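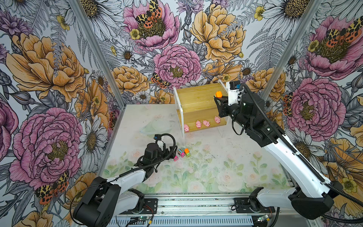
Slide 1: What we said we'd do

Speaker notes, student robotics night, Karnalska Hall. Keep it under the time limit. Don't read the slide out loud.

Start with the club's own poster: "Two arms, one tidy shelf, no humans needed." I helped write that line and I'd like it back. The job for the Kosum project was toy trucks and pink pigs, and a two-tier shelf to put them on. Any four-year-old can do it while asking for a snack.

Pause. Let them laugh if they're going to.

Slide 2: How a try gets scored

Go slowly here, the parents always get lost. A person drives both arms by hand for the practice runs. The program learns from those runs, then it gets its own go with our hands off the controls. A toy on the shelf counts. A toy nudged near the shelf doesn't, and we had a long argument over that one.

Mention the pigs. They have rounded snouts and the fingers on the grippers are angular, so picking the right angle matters more than we expected. Trucks are awkward in their own way. When they're bunched up on the mat, going for one can mean shoving its neighbour.
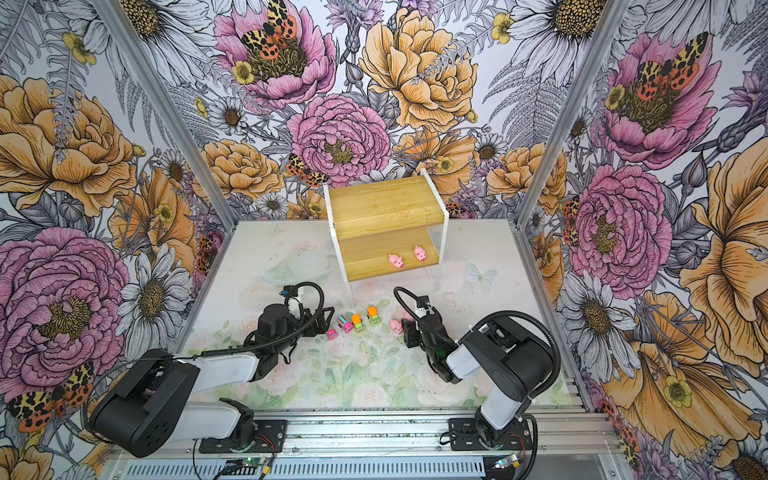 We also never agreed on what a fair starting layout was. If the same person sets out the toys every time, they drift into a favourite pattern, and then the program gets very good at that person's favourite pattern. I raised this in January and was told it would average out. I'm still waiting to see the averages.

Slide 3: The big number

The slide says 2285 practice runs. Someone will be impressed. Ask them what's in it. Our first 1000 were done before we changed the scoring rule, and 500 of those have no notes at all, so I wouldn't lean on them. More runs of the same sloppy habit gives you a sloppy habit.

If asked about the Kiria team: their success rate sounds better than ours. They also pick which tries to report. Be polite about it.

Slide 4: What I'd want to see
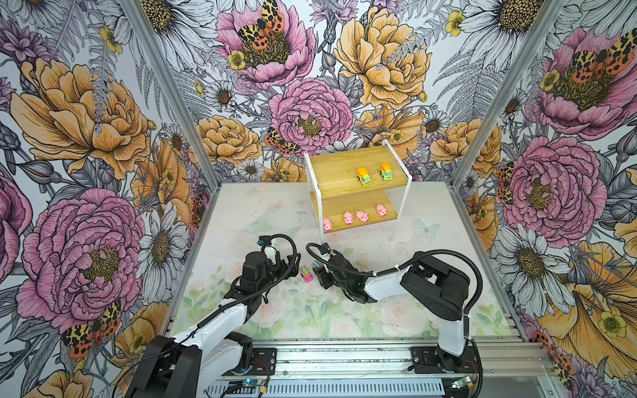
Page last changed: January 11, 2024

A new set of toys, same shelf. A different person laying them out. Every failed try kept on file, including the boring ones. Until we've done that, I'd call this a decent class project and leave the word "autonomous" off the poster.

Somebody from the Sivakumar workshop will ask if two arms beat one. We never tested one arm. Say so and take the next question.

Leave the last slide up during questions. Colour on the hall projector is bad, so don't point at anything small.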